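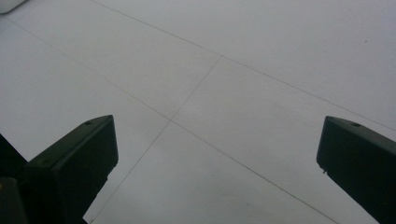 Dorota Pietrzak objects that "grip failure" is too grand a name for a finger screw working itself out, and asks that the card say so before anyone builds a theory on it. The card now says so.

Kinalwood bin-lifting set, fault release
Last edited Feb 18, 2025

What went wrong
One finger developed a wobble early in the Wysocka sessions. The log for that period reads "fine" throughout, a word we have since banned. The left and right fingers stopped closing in parallel, so the width reading says the bin is held and the bin disagrees.

Contents
800 episodes, of which 100 are marked suspect. Suspect episodes are kept in the release. Filter on the fault flag if you want a quiet life.
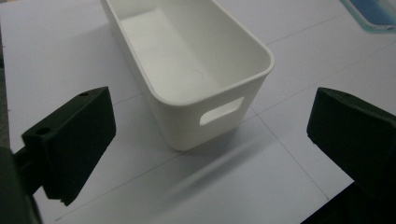 Fingers open, either side of the white bin.

Known problems
Width values in suspect episodes are wrong by up to 10 mm and should not be corrected with a constant. Marianna Jasińska tried a constant. See the closed issues.
Dropped bins are labelled "release". So are bins put down on purpose.

Before recording more
Tighten both fingers, close them on the gauge block and write down the number. "Fine" is not a number.

Questions go to the Cludo tracker under "fingers". The "hands" label belongs to Vetport and they are tired of us.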